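컬팀 매장 청과 코너 진열 기록
분류: 매장 설비 / 진열 / 과일

컬팀(Cultham) 매장 청과 코너의 과일 진열 작업을 정리한 갤러리 페이지이다. 대상은 포도를 담는 목재 상자, 상자 주변의 스탠드와 바닥, 꽃 장식이 있는 구역이다. 가격 행사나 판매 실적은 다루지 않는다. 같은 코너의 냉장 쇼케이스와 저울대는 별도 페이지에 수록한다.

코너의 기본 단위는 목재 상자이다. 상자는 바닥 내용물이 보이도록 얕게 채우고, 송이 과일은 한 층만 놓는다. 두 층으로 쌓으면 아래층 송이의 꼭지 부분이 눌려 알이 떨어지고, 떨어진 알은 상자 바닥에서 먼저 무른다. 검은색 계열 포도와 청포도는 같은 상자에 섞지 않는다.

품목 관리 번호는 832를 사용한다. 이 번호는 상자 단위로 부여하며 품종이 바뀌어도 상자 위치가 같으면 그대로 유지한다. 발주 화면과 진열 점검표에 같은 번호를 기입한다. 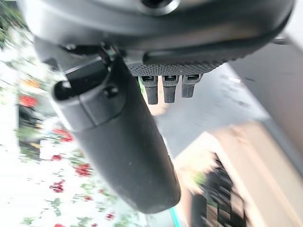
목재 상자에서 짙은 보라색 포도송이를 잡은 순간. 바닥은 잔무늬가 있는 밝은 회색이며, 왼쪽에 검은색 스탠드가 서 있다. (다음 사진)

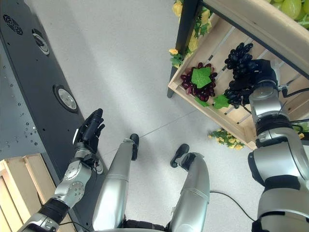 글·정리 Cosmin Ilie

포도 취급
송이는 꼭지 쪽을 잡고 든다. 알을 직접 쥐면 표면의 과분이 지워져 손자국이 남는다. 과분은 세척 대상이 아니며 진열 전에 닦지 않는다. 들어 올린 송이는 상자 안에서 끌지 않고 수직으로 내려놓는다. 빈자리를 메울 때에는 옆 송이를 밀지 말고 작은 송이를 새로 넣는다.

떨어진 알은 발견 즉시 상자에서 꺼낸다. 무른 알이 붙은 송이는 가위로 해당 알만 잘라낸다. 잘라낸 뒤 꼭지만 남은 부분이 넓으면 송이를 내리고 소분용으로 돌린다. 소분 용기에는 원래 상자의 관리 번호를 옮겨 적는다.

목재 상자
옅은 색 살대로 짠 상자는 물기를 흡수하면 얼룩이 빨리 드러난다. 젖은 행주로 문지르지 않고 마른 솔로 먼저 턴다. 과즙이 묻은 살대는 물을 꼭 짠 천으로 결 방향을 따라 닦고, 그늘에서 완전히 말린 다음 다시 사용한다. 햇볕에 말리면 살대가 휘어 모서리 못이 뜨는 경우가 있다.

안쪽 면은 손등으로 쓸어 거스러미를 확인한다. 거스러미가 있으면 고운 사포로 정리하고 가루를 털어낸다. 못 머리가 올라온 상자는 그날 사용하지 않는다. 교체용 상자는 Stutent 규격을 쓴다. 종전의 Muvero 규격은 폭이 달라 경사 받침에 맞지 않으므로 남은 재고는 창고 보관용으로만 돌린다.

경사 받침과 상자 사이에는 미끄럼 방지 패드를 2장 넣는다. 앞쪽 모서리에만 대면 상자를 당길 때 뒤쪽이 돌아간다. 패드는 화요일 점검 때 빼서 먼지를 닦고, 눌린 자국이 회복되지 않으면 새것으로 바꾼다.

스탠드와 조명
스탠드 전면의 매입등은 송이의 색을 판단하는 데 영향을 준다. 짙은 품종은 조명 바로 아래에서 실제보다 밝게 보이므로 상태 확인은 작업대에서 따로 한다. 반사면은 마른 극세사 천으로 닦고, 세정제를 직접 분사하지 않는다.

통풍 그릴 앞에는 상자나 안내판을 세우지 않는다. 상자와 스탠드의 간격은 20cm로 맞춘다. 타공 패널에 금속 부속을 걸 때는 뒷면까지 끝이 들어갔는지 확인하고, 사용하지 않는 부속은 빼서 보관함에 넣는다. 구멍 안쪽의 먼지는 붓으로 쓸어낸 뒤 흡입한다. 압축 공기는 과일 쪽으로 먼지가 날리므로 쓰지 않는다.

꽃무늬와 색 배치
붉은 꽃과 녹색 잎이 있는 흰 면은 코너에서 채도가 가장 높은 부분이다. 그 앞에 붉은 품목을 두면 경계가 흐려진다. 사과와 딸기는 반대편으로 보내고 꽃 쪽에는 짙은 포도나 옅은 배를 배치한다. Pop 안내판도 같은 이유로 흰 바탕에 검은 글자만 사용한다. 안내판의 높이는 상자 윗선을 넘기지 않는다.

바닥
밝은 회색 바닥은 잔무늬 때문에 마른 얼룩이 잘 보이지 않는다. 청소 후 낮은 각도에서 빛을 비춰 과즙 자국을 찾는다. 포도알은 밟히면 넓게 번지므로 상자 앞쪽을 먼저 확인한다. 이음선 부분은 밀대 방향을 선과 나란히 하여 한 번 더 닦는다.

바닥의 전선은 통로를 가로지르지 않게 벽 쪽으로 붙인다. 상자를 옮기기 전에 전선 위치를 확인하고, 상자 다리나 받침으로 누르지 않는다.

점검 순서
개점 전에는 바닥, 상자, 과일, 안내판 순으로 본다. 폐점 후에는 과일을 먼저 내리고 나머지를 같은 순서로 진행한다. 점검표의 비고란에는 교체한 상자의 위치와 사유를 적는다. 2월분부터 소분 수량도 비고란에 함께 기록한다.

관련 페이지: 냉장 쇼케이스 선반 / 저울대 및 포장대 / 목재 상자 보관
이전 갤러리 | 목록 | 다음 갤러리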